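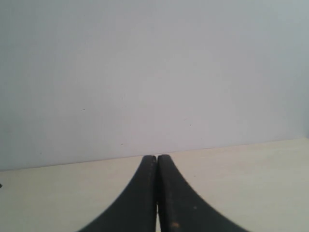
Wurlow worktable, light beige top, against a pale wall.

Wurlow Worktable by Mallutine

Share 5

The Wurlow is a fixed-height table for workrooms, sheds, classrooms and home studios. It is sold as a flat pack or assembled, and the top can be bought on its own if you already have trestles or a frame you like.

The standard top is 1833 mm long. That odd number comes from our old cutting layout and we have kept it, as plenty of customers have built shelving to match. If you need the table to go in between two walls, measure at the skirting board as well as at bench height, and leave a few millimetres to get it in. Shorter tops can be cut to order. We don't do longer ones in a single piece.

Load rating is 200 kg, spread across the top. This isn't a point load. If you are standing something heavy on small feet, put a board underneath it. Vices and clamp-on lamps are fine at the front edge, provided the jaw has a pad on it.

Colours

Light beige is the stock colour and the one we keep ready to go. Palma (a grey-green) and Waro (charcoal) are made to order and usually take a few weeks longer. The beige is a good choice for sorting and sewing, where you want to see dark bits and pieces against the surface. Waro hides marks better but shows every bit of dust, so keep that in mind if you do any sanding nearby. Colour samples are posted free on request. Look at them in the room they are meant for, under the lights you normally work by.

Placing the table

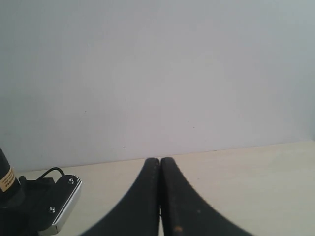

Most people put the Wurlow along a wall, and the back edge has been left square for that reason. Floors are rarely level and walls are rarely flat, so adjust the feet first and push the table back second. A light top and a pale wall, as here, make for a bright corner to work in, and the line where table meets wall is easy to check by eye before you fix anything. Should you want power or data leads to come up behind, order the top with the rear notch — it can't be added neatly once the table is in place. The optional wall cleats stop the table creeping forward if it gets leaned on a lot.

Assembly

The flat pack goes together with the hex key in the bag. Have a second person for turning it over, as the top is awkward on your own. Leave every bolt finger tight until the table is on its feet, then go round and tighten the lot. Check them again after a month or so of use. The feet wind out for uneven floors. If one won't reach, we sell a taller set.

Care

Wipe down with warm water and a drop of dishwashing liquid, then dry it off. Methylated spirits on a soft rag will shift most pen and glue. Don't use scouring pads or cream cleansers. Hot pots and soldering irons need a mat. Small scratches in the beige can be touched up with the colour stick, sold separately.

In the carton

Top, frame, feet, bolts, hex key, instruction sheet. Wall cleats and colour stick are extras. The warranty is 5 years on the frame and covers home and workplace use, indoors only. A table left on a verandah isn't covered, even under a roof.

Enquiries about cut tops go to Ingeborg Lanz in the workshop. Please send your measurements in millimetres, with a sketch if there is a corner or pipe to get around.

4 comments

Elvia Carrillo
Had the beige one since May. Solid enough, no wobble. The instruction sheet has the feet drawn upside down though.

Ingeborg Lanz
Thanks Elvia, the sheet has been redrawn. The wide end of the foot goes to the floor.

workroom_2
Can the rear notch go off centre? My power point is well over to the left.

Ingeborg Lanz
Yes, no extra charge. Put the distance from the left end in the order notes.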